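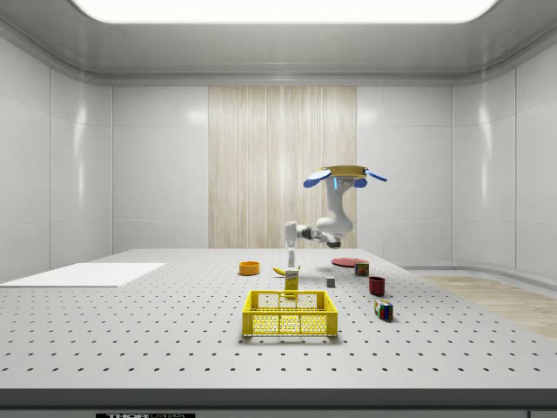
실종 사건 기록 정리 사업 중간 보고
받는 곳: 카르노라 재단 지원사업 담당자께
보내는 사람: 로우리 프리더크(Lowri Prydderch), 에이논 기록실
2025년 8월 5일 화요일

1월에 시작한 장기 실종 사건 기록 정리의 진행 상황을 보고드립니다. 제스타미아 지역에서 오래전에 수사가 멈춘 사건의 신문 기사, 전단, 가족의 편지를 모아 한 목록으로 만드는 일입니다.

1. 자료 입력
현재까지 문서 198건의 입력을 마쳤습니다. 그중 12건은 날짜가 서로 맞지 않아 보류했습니다. 같은 사람의 마지막 목격일이 기사와 전단에서 다르게 적혀 있는 경우가 제일 많습니다. 저희는 어느 쪽이 옳은지 판단하지 않고 두 날짜를 모두 적어 둡니다.

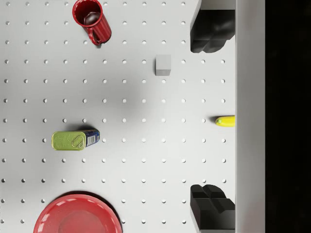
흰색 타공판 위에 놓인 빨간 머그잔

2. 가족 면담
가족 일곱 분과 면담을 하였습니다. 두 분은 녹음을 원하지 않으셔서 손으로 기록하고, 정리한 글을 다시 보여 드린 뒤에 확인을 받았습니다. 면담은 계획보다 시간이 많이 걸립니다. 첫 만남에서는 사건 이야기를 거의 하지 않는 분도 계셨고, 저는 그것을 재촉하고 싶지 않았습니다.
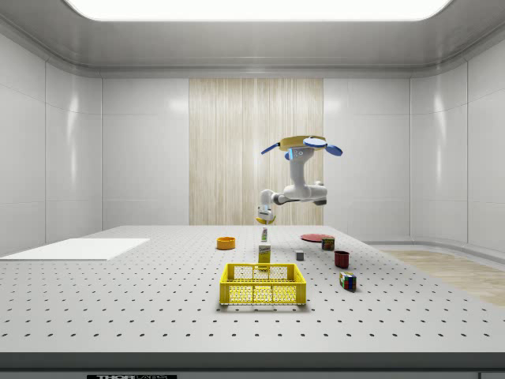 면담 기록의 공개 범위는 아직 정하지 못했습니다. 가족의 이름은 가리기로 했지만, 마을 이름까지 가리면 다른 기록과 연결하기가 어렵습니다. 이 점에 대하여 재단의 의견을 듣고 싶습니다.

3. 목록 프로그램
검색 목록은 아론이라는 이름으로 내부에서 시험하고 있습니다. 이름의 철자가 조금 달라도 찾을 수 있으나, 결혼 후에 성이 바뀐 사람은 아직 잘 찾지 못합니다. 이 부분은 손으로 연결하고 있습니다.

4. 예산
복사비와 교통비는 계획 안에 있습니다. 번역비는 예상보다 많이 나왔습니다. 남은 장비비 일부를 번역비로 옮겨 쓰는 것을 허락해 주시기를 부탁드립니다. 신청서는 따로 보내겠습니다.

5. 다음 단계
보류한 문서를 원본과 다시 비교하고, 면담하신 분들께 최종 글을 우편으로 보낼 예정입니다. 경찰서에 요청한 오래된 접수 대장은 아직 답을 받지 못했습니다. 답이 오면 바로 알려 드리겠습니다.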